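Notes from the coast house

October has been quieter than we expected, apart from the dog. Those of you who wrote after the last newsletter to ask how Endel was getting on will be glad to hear that he is well, that his paw has healed and that he has learned nothing from it.

We have now moved our morning walk from the harbour wall to the path behind the dunes. The wall was convenient, as it starts at the end of our lane, but the fishermen leave bait on it and Endel eats whatever he finds. After the second night spent on the kitchen floor with him we gave up on it. The dune path is longer. It leaves the road by the old salt store at Posomitz, the one with 1842 cut over the door, and comes out 3 kilometres further on at the small bay below the chapel. With a young dog it takes an hour each way. With Endel it takes as long as it takes.

He walks well for the first half. There are rabbits in the gorse and he keeps his nose down and his mouth shut, and on the lead he hardly pulls at all. The trouble starts at the steps. There are 284 of them down to the bay (a board at the top gives the number) and he will go down them at a gallop and refuse to come up again. My wife carried him for the first part of the climb last week. He weighs a good deal more than he did in spring, and she has told me it is my turn from now on.

The bay itself is good for dogs at this time of year. The summer rules have ended, so they can be off the lead all day, and the sand is firm enough near the water for a proper run. At low tide you can get round the rocks to a second, smaller beach. Keep an eye on the time if you do this. The water comes back quickly on that side and the only other way out is a scramble up through brambles, which we have now done once, in the wrong shoes.

Thulani Jacobs came to stay for a few days and brought Kruger, his old ridgeback. Some of you will remember Kruger from the year we all shared the house by the river. He is slower now and mostly deaf, and we wondered how he would take to a dog who wants to play from seven in the morning. The first evening was stiff. Kruger lay across the doorway and Endel barked at him from the stairs. By the next day they were sleeping on the same rug, and on the beach Kruger stood in the shallows like a post while Endel ran circles round him. When Endel came too close he was given one low growl and sat down at once. We have been trying to get him to sit like that since he was a puppy.

Thulani also looked over the garden fence, which had two loose boards on the lane side. We put in new posts together and packed stones along the bottom where Endel had been digging. It has held so far. He has gone back to digging under the fig tree, and I have stopped filling in the hole.

A word about ticks, as several readers have asked. We had thought the season was over, but we found four on Endel after one walk through the long grass near the chapel. We check him every evening now: behind the ears, under the collar, between the toes and along the belly. The vet in Tratov gave us a small hooked tool for removing them, and it works much better than tweezers. She also told us to keep up the tablets until the first hard frosts, and as we rarely get any here we will probably carry on through the winter.

The café at the top of the steps is open until the end of the month. Dogs are allowed on the terrace but not inside, and there is a tap by the gate with a bowl under it. The soup is good. After that the nearest place for something hot is back in the village, so take a flask if you plan to walk the whole path and back.

We hope to try the northern end next, beyond the lighthouse, where neither of us has been. The map shows a track but the map also shows a bridge that was washed away before we moved here. If any of you have walked it with a dog in the past year, please write and tell us what state it is in. Letters to the house are fine, and so are messages by the usual route.

Endel is asleep under my chair as I write this, with sand all over the floor again.

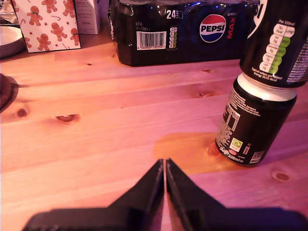
Two black cans, stacked on a wooden tabletop.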